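Finish trials, oil and wax on tabletops
Notebook, April, page 7
Kept by Imani Massawe

Purpose: decide between the Tanui hardwax oil and the Skatska water-based coat for the standard tabletop. The Govow oil is out, supplier has dropped the quart size.

Samples
Offcuts from the last batch, all sanded to 150 and wiped with a damp rag to raise the grain, then 180 by hand. End grain taken to 220. Pieces marked on the underside in pencil, T for Tanui, S for Skatska. Left in the finishing room overnight with the heater on low.

Application
Tanui: 2 thin coats with a white pad. Excess wiped at ten minutes. The second coat went on the next morning and took much less oil than the first. Slight drag near the end of each pass, so next time work half the board and stop. Skatska: foam brush, flooded on, tipped off along the grain. It dries fast enough that lap marks show at the middle of a wide board. Adding five percent water helped but the film is thinner.

Color reference for the catalog is still the light orange-brown top. Tanui on the offcuts comes out a shade darker than that, Skatska a little paler. Either one is inside what customers accept.

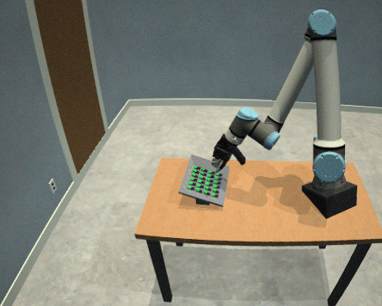
Water and heat
Rings: a wet glass on each sample, 24 hours. Tanui shows a faint ring, gone after rubbing with a dry cloth and left to stand until lunch. Skatska no ring. Heat: mug filled from the kettle, no coaster. Skatska went cloudy under the mug and has stayed cloudy. Tanui unchanged. Repeated the Skatska heat test on a second offcut with the same result.

Scratch and repair
Coin edge, moderate pressure. Both mark. Tanui mark rubbed out with a pad and a few drops of oil, no visible border under the raking lamp. Skatska needed a full sand and recoat of the board. I tried a spot repair first and the patch edge was obvious from across the room.

Cost
Plulley invoice for finishes last year was 2,133 before freight. Tanui is dearer by the can but goes further. Coverage figures on the two labels use different film weights and can't be compared directly. Weigh the can before and after the next full top.

Front edge
The edge on the current table is darker than the top. Oil the edge first, wipe it, then do the top, otherwise drips run over the corner and leave a line. 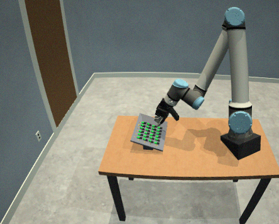 Table with orange-brown top, darker front edge, charcoal legs.

To do
Rags in the water bucket, lid on. Reorder white pads. Ask Plulley for the Tanui data sheet, the one in the binder is for the old formula. Leave the cloudy S offcut on the rack for another week and look again.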